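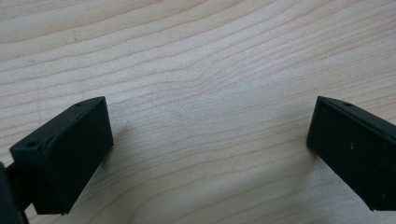 Burkow, 6/6/19

NOTICE TO GUESTS OF THE PIMWOOD HOUSES

The management of the Pimwood Houses wishes all guests a pleasant stay and draws their attention to the following changes for the summer season.

The Lake House, the Orchard House and the Gatehouse are open as usual. Aguirre, the fourth house, may be booked from today, following the period of closure that began in April. Guests who stayed at Aguirre before that date will find the rooms in the same order, except for the upper landing, where there is now a second door. Guests are asked to use the first.

Linen is changed on Mondays. Keys are to be collected from the office in Trollport before six in the evening. Those arriving later should telephone Mr Evaristo Cuautle, who will bring the keys out by car and who should not be offered supper, as he will accept it.

Several guests have written to the office regarding the previous notice, in which it was stated that the second door led to a linen cupboard. The management accepted this description from the builder in good faith. The door leads to a bedroom with a single bed, a washstand and a window facing the sea. Burkow lies 211 miles from the sea, and the management has asked for a further report.

The bedroom does not form part of the let. It has not been included in the advertised number of beds, and no reduction or supplement will be applied on account of it. Guests who have slept there have, without exception, described the night as restful. They are nevertheless reminded that the insurance for Aguirre covers the building as shown on the plans of the house, and that the plans show a wall.

Miss Yareli Tlapale, who took the house for a fortnight when it was last open, left her suitcase on the landing and her account settled in full. Her letters continue to reach the office. They are cheerful, and bear a stamp which the post office at Trollport has agreed to honour. In the most recent she asks for her grey cardigan, the evenings being cool, and enquires whether she might extend her stay. The management has replied that Aguirre is reserved for other parties until the end of the season, but that it sees no objection, provided she keeps to the far side of the door and is quiet after ten.

The cardigan was placed on the washstand by Mr Cuautle on his weekly round. It had been collected by the time he had found his hat.

The deposit for all four houses remains 2,000, payable in advance. Sand should be shaken from shoes and towels before guests come back on to the landing. Windows at Aguirre may be left open in fine weather, with the exception of the one that is not on the plans, which Miss Tlapale has kindly undertaken to close herself.

The Office, Pimwood Houses, Trollport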